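Search this site
Search

Care and Storage of Goalkeeper Gloves at Home

Reading time: 4 min

Filed under: Kit Care / Football / Household Tips

Latex palms degrade through three routes: dirt left in the surface, heat during drying, and storage in a closed bag. The instructions below apply to any glove with a foam latex palm, match or training grade. They were written for households that wash gloves in a kitchen or utility sink and have no dedicated kit room.

Before first use

New palms carry a preservative film from the factory. Run lukewarm water over both palms for one minute and press the surface lightly with the thumbs until the water no longer foams. Squeeze out the excess and wear the gloves damp. Grip on an unrinsed palm is poor and the surface tears more readily in the first session.

Washing after a match

Wash the same day. Mud that has dried into the foam pulls particles of latex away when it is removed.

1. Knock off loose turf outdoors. Do not scrape the palms together.
2. Put the gloves on and hold them under a lukewarm tap, palms up.
3. Apply a small amount of glove wash. A 100 ml bottle of Marchetti wash is enough for a season of weekly matches. Mild baby shampoo is an acceptable substitute. Dish soap strips the latex and should be avoided.
4. Work the palms in small circles with the fingertips. No brush.
5. Rinse until the water is clear, including inside the wrist opening.
6. Press the water out from the fingertips toward the cuff. Do not wring or twist.

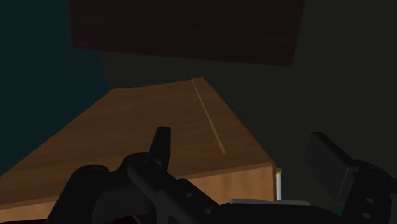

Gloves with removable finger spines need the spines taken out before step 2. Mark each spine with its finger and hand in permanent marker, as the curvature differs and a spine in the wrong channel will work through the seam.

Drying

Hang by the wrist strap, fingers down, in a shaded room with moving air. A sheet of crumpled newspaper in each glove shortens drying time. Replace the paper once it is saturated. Keep the gloves off radiators and out of direct sun, and never use a tumble dryer. Latex dried with heat turns stiff and cracks along the finger joints.

In December, when an unheated room may not dry a glove between matches, a desk fan on its lowest setting will do the job. Place it at least two feet away.

Storage

Store slightly damp, never bone dry and never wet. Lay the gloves back to back so that the palms do not touch. Two latex surfaces left in contact will bond, and separating them takes the top layer off both. If the gloves must be stacked, put a plastic divider between the palms. The sheet from the original packaging works.

A ventilated box is preferable to a sports bag. I use a Grunolik crate with a mesh lid. The Brellmont glove case is smaller and travels better, but it has no vent and should be left unzipped at home. 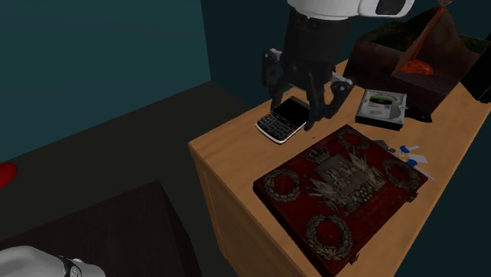

Odor

Odor comes from the backhand lining and is rarely a palm problem. Turn the cuff back as far as it will go and soak only the lining in a solution of white vinegar and water, one part to 9, for ten minutes. Rinse twice. Vinegar on the palms should be rinsed off at once.

Reviving an old pair

Dry, flaky palms recover some grip from a soak in lukewarm water, fifteen minutes, followed by a normal wash. A bowl holding 700 ml takes one glove at a time. Torn areas smaller than a thumbnail can be left alone. Larger tears may be closed with a thin coat of flexible latex adhesive; Plinotska sells one in a tube with a narrow nozzle. Let it cure overnight. A repaired palm is suitable for training only.

Straps and velcro

Close the strap before washing so the hooks do not catch the palm. Clear lint from the hooks with a sewing needle.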